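Notebook, bench 2
3 May 2020

Card task, continued. Writing this up fast before I lose the thread, tidy it later (won't).

The question on the front of this notebook is still "can it do the chore yet", the chore being: clear a worktop of loose cards and put each one in its holder. A child of six does it while talking. Derkell asked for it back in February as the follow-on to the drawer job and we said fine, cards are flat, cards are all the same size, how bad can it be. Bad.

Setup as last time. Marble-pattern top, two-finger gripper with the black foamy fingers, wrist camera. The clear-sleeve holders in the grey border. Cards: gold, black VIP, silver VIP, plus the white ones for the stack work. Zutard build is the one from before the calibration change, I rolled back, see note near the end.

Took the arm through picks first, no insert. Just lift a single card off the stone and hold it up.

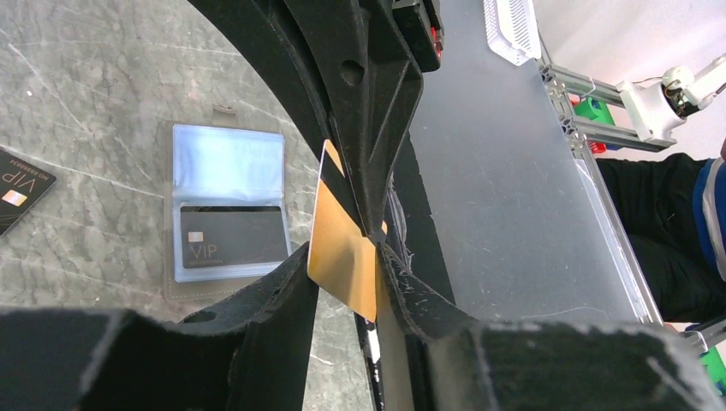 Gold card in the fingers, holder waiting on the marble.

Lifting a flat card off a hard surface is most of the problem. People forget they do it with a fingernail, or they slide the card to the edge of the table and take it from underneath. The gripper has no nail. What it does have is a foamy tip which drags, and if you drag at the right pressure one edge comes up a hair and the other finger gets under. Right pressure is a narrow band. Too light and the foam skates. Too heavy and the card bows in the middle and then pings off when released. Had one go clean off the table, found it under the extraction duct.

Gold ones are easier than black for the drag, I think the finish is grippier, but harder for the camera. Matt orange-gold under our lamps and the detector keeps splitting it into two cards wherever a shadow from the finger falls over it. Black ones it sees well enough on the stone and then loses the moment they're near the gripper, black on black. Silver is fine at both. Nobody wants silver.

Dropped the lamps to 600 lux at the bench top, helped with glare on the cards, did nothing for glare on the sleeves. Sleeves are the worst thing on the table. Clear plastic, slightly wrinkled, goes pale blue wherever it catches light, and the mouth of the pocket is precisely the bit that shines. So the system has to find an edge that's transparent. It finds the stitched border instead and works out where the mouth ought to be from that. OK on a holder lying square. On a twisted one it guesses 5 mm off and the card goes over the top of the pocket and not into it.

Insert runs, after lunch. 141 attempts logged before the controller wanted a restart. Haven't split them by card colour yet. Rough feel:

— starts well, corner into the pocket, fine
— sticks about halfway, plastic clings, card skews a bit
— then either a little wiggle frees it or the whole holder starts walking across the table

The walking is new, or I never noticed. Nothing holds the holder down. A person would put a thumb on the bottom edge without thinking. We are one hand short for this job unless the second arm comes in, and when the second arm comes in the two of them are fighting over the same bit of air above a thing the size of a passport.

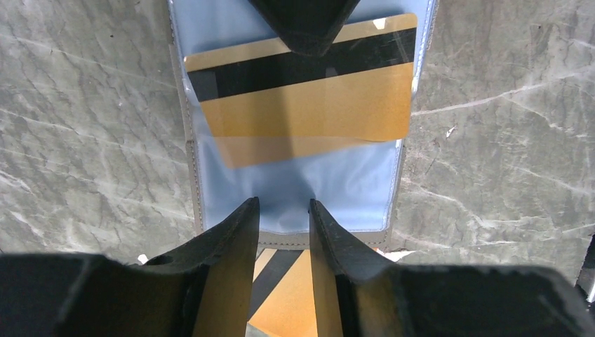

Worth keeping from this: go slower in the second half. Sounds obvious. The planner was doing one even speed from pocket mouth to seated and the sticking always showed up at the same depth. Changed it to quick for the first part, then crawl with a small side-to-side. Walking went right down. Takes an age though. I timed myself doing the same card by hand and then didn't write the number down because it was embarassing for the robot.

Also the magnetic stripe. Had been treating it as a nuisance in the detector. But it's a dead straight black line on a gold field and gives you the angle of the card better than the outline does, esp. when the bottom half is under hazy plastic and the outline goes soft. Swapped the angle estimate over to the stripe for any card lying face down. Face up ones still on the outline. Means two code paths, which I'll regret.

Is it a household chore machine yet. No. But I'd like to be fair about what part is failing. Seeing: mostly there, falls over on clear plastic. Grabbing: there if the card is lying alone, falls over when two overlap. Putting in: slow but improving. Knowing it has finished: hopeless. It'll leave a card a third in, back off, and report done. Happened enough that I stopped trusting the log and went and looked every time, so as labour saving goes we're currently minus one person.

Overlaps. This took the rest of the afternoon. Table was left scruffy on purpose, cards over cards, scraps of white stuff about. The bench is shared so there's all sorts beyond the marble, bins, a drink bottle, bowls, and people's arms coming in and out. Good. A kitchen would be worse. The Pestero lot do their runs with a bare table and a curtain round it and get lovely numbers, and I'm not having that here.
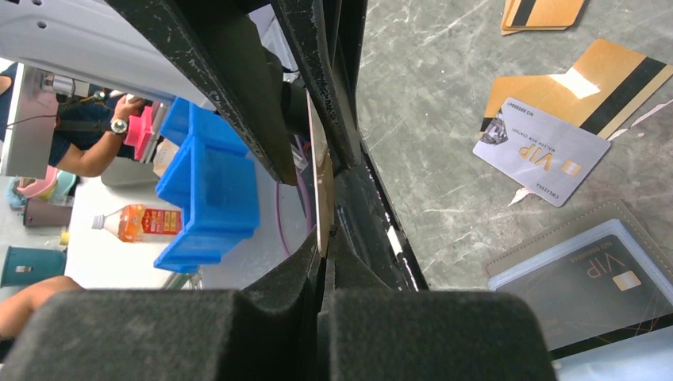

Edge-on hold is what makes or breaks everything downstream. If the card comes up pinched properly with just the thin edge showing between the fingers, then the insert has a chance. If it comes up on the slant, it stays on the slant, the foam won't let it turn, and the thing has to put it down and begin again. Which it does now, to be fair! Took the retry logic from the drawer job more or less whole. Put down, look again, pick again. It looks dim when you watch it but it's the most sensible behaviour in the whole system.

With two overlapping, it wants the bigger visible area and so it goes for whichever's on top about half right. When the lower one shows more of itself it goes for the lower one and brings both. Then you have two cards held and a detector which is happy with one. Need thickness at the fingers. Finger gap reading is in principle good enough to tell one card from two, but the foam squashes and the squash is bigger than a card. Ask Atinga whether they do a stiffer grade. Or thin strip of something hard at the very tip, like a nail. Back to nails again.

Foam wear, by the way. Both fingers scuffed, white specks all through the surface and fibres lifting along the edges. These were meant to be good for 2000 cycles and they look tired already. Not sure if it's the stone or the card edges doing it. Drag picks are basically sanding. Specks could be bits off the cards or just lint from the bench, haven't had one under the glass. Until I know, wipe fingers and worktop between sets. I've been finding small white bits on the marble all day and can't say what they are.

Stack work last, with the white ones. Idea is the robot gets a pile and deals off one at a time, as you would squaring up a deck and thumbing the top one away. Fanned slightly so there's a step at each edge for the fingertip to catch.
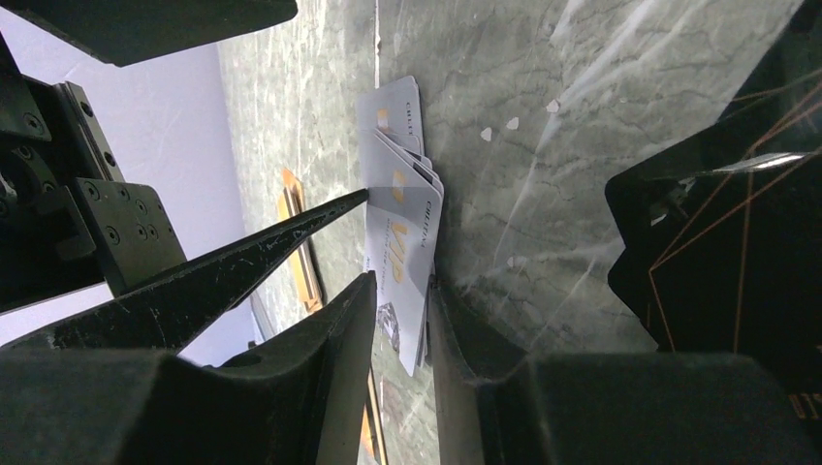

Fan has to be generous. With tight steps the tip catches two or three edges together and shoves the lot. With wider steps it does better, but then something has to make the fan, and at present the something is me. So the honest description of the demo is that a person lays out cards neatly so a machine can put them away. Don't let that go in the Derkell summary in those words, but do let it go in.

White cards on the grey-green stone are a gift for the camera. Overlap lines between white and white are not. It reads the gold VIP fine, reads it sideways too, and I'm wondering whether to count cards by the lettering and forget edges altogether. Only works if enough lettering sticks out. Try it on the next set anyway, cheap to try.

Pointed fingertip from the side is good for nudging, not for taking. Kept the nudge as its own move: touch, push a little, let go, look. It squared a badly leaning stack a couple of times and I was quite pleased, then it nudged one flat that had been perfectly fine. No idea of when to leave alone.

Calibration note, as promised. Rolled Zutard back since the new build shifted everything at the wrist and I lost the morning thinking it was the mount. Was not the mount. Checked the bolts anyway, all tight. If you're on this bench after me DO NOT update until I've written to them. Label is on the monitor.

Other things, no order

Try holder on a non-slip mat. Cheating? I'd put a chopping board on a damp cloth at home and not call it cheating. Try it.

Matt sleeves exist. Would solve half the vision trouble and none of the real one, people have the shiny kind.

"Done" check: after release, look straight down and compare how much gold sits above the pocket mouth. Should be quick to write. Doesn't work for a black card in a dark grey holder, think about that seperately.

Someone's asked whether it could do the whole chore overnight with no one here. Not with it wandering the holder to the edge. Maybe with the mat and the done check. Ask again after.

Spare fingers are in the second drawer, two pairs left, order more.

Next set: mat on, slow second half, overlaps only. Leave the gold cards where they are on the top please, I've not finished with them.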